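Plarkwood White Woven Tray: Household Equipment Review

Last updated: March

The Plarkwood tray was assessed by Siham Hegazy and Adel Shawky for use in shared laundry rooms, where small items are carried to and from a front-loading machine. It was bought from Costberg at the listed price of 54.

The weave is fine and even, and small socks did not catch on it during our trial. The raised rim gives a secure hold when the tray is carried on one side - a point on which the Benjelloun model, reviewed earlier, was less satisfactory. The white finish shows lint readily and should be wiped once a week.

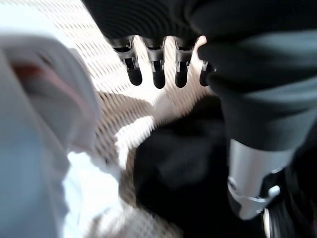
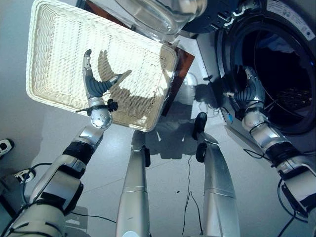 Is the tray large enough to replace a laundry basket?

It is suited to small loads only. Towels and bed linen should be carried in a full-depth basket, and the tray kept for socks, cloths and items set aside for hand washing.

The tray was in use for 100 washes. One end of the weave had loosened slightly by the close of the trial, and Mr Shawky pressed it back by hand. The tray is recommended for light use. Residences requiring a heavier article may wish to consider the Plistel range, which Nabila Ait Ali will review separately.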